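Home | Local | Business | Schools | What's On | Contact

Paddale basket firm switches to posting play sets during closure

30 April 2020
By Tihomir Trajkovski

A Paddale shop that normally sells storage baskets and household linens has begun packing sets of children's blocks to send to families at home, after closing its doors to customers last month.

Cirnico, which has traded from the same premises on Chan Street for 7 years, has taken 129 orders for the sets. The shop is delivering free of charge within Paddale and the neighbouring village of Ninimton, and by post elsewhere.

Each set is made up of a woven basket and a bag of plain coloured cubes, with a printed sheet of games for children under five. The games are simple ones: putting cubes into the basket and taking them out again, sorting them by colour, or finding the biggest. Parents are asked to stay with younger children while they play.

The baskets come from stock that had been ordered for the spring and would otherwise have stayed in the storeroom. They are in several shades of brown, from a reddish tone to a very dark one, and customers cannot choose which they receive. The shop says it will try to match a colour if asked, but makes no promises while supplies are short.
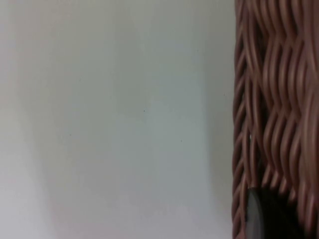
Orders are being made up on weekday mornings by two members of staff, who work at separate tables. A third drives the van. The remaining staff are at home and the shop expects them back when it is allowed to reopen.

The idea started with a nursery in Ninimton, which asked in January whether the shop could supply baskets for its toy corner. Staff there wanted something low enough for a small child to reach into, with no lid to trap fingers. The nursery took four and later passed on its list of games, which now forms most of the printed sheet.

When the nursery closed to most of its children, several parents asked where they could get the same thing. The shop put a notice in its window and another on its website, expecting to sell a handful. Roughly 70 orders came in over the first fortnight.

The cubes are supplied in two sizes. Red and blue are in stock now. Yellow and green have been delayed at the supplier and will be sent on afterwards, at no extra cost, to anyone who has ordered a full set. Customers who would prefer a refund for the missing colours can have one.

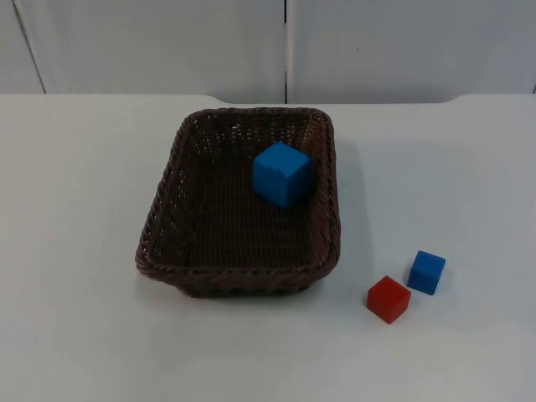

Red and blue cubes with one of the darker baskets. The larger blue cube is inside.

The games sheet suggests starting with a few cubes and adding more once a child has got the hang of it. It also recommends a clear table or a bare patch of floor, with the basket placed where the child can see into it. Older children can be asked to guess how many cubes will cover the bottom of the basket before trying it.

Baskets can be wiped with a slightly damp cloth and should be left to dry away from radiators. The cubes should be washed in warm soapy water and dried before they go back in the bag.

Orders placed by noon on a Wednesday go out in the van by the end of that week. Drivers will leave parcels on the doorstep, knock and step back to the gate. Postal orders are taking longer than usual and customers are asked to allow ten working days before getting in touch.

Collections from the shop are not possible at present. The telephone line is staffed in the mornings only, and messages left after that will be answered the next working day.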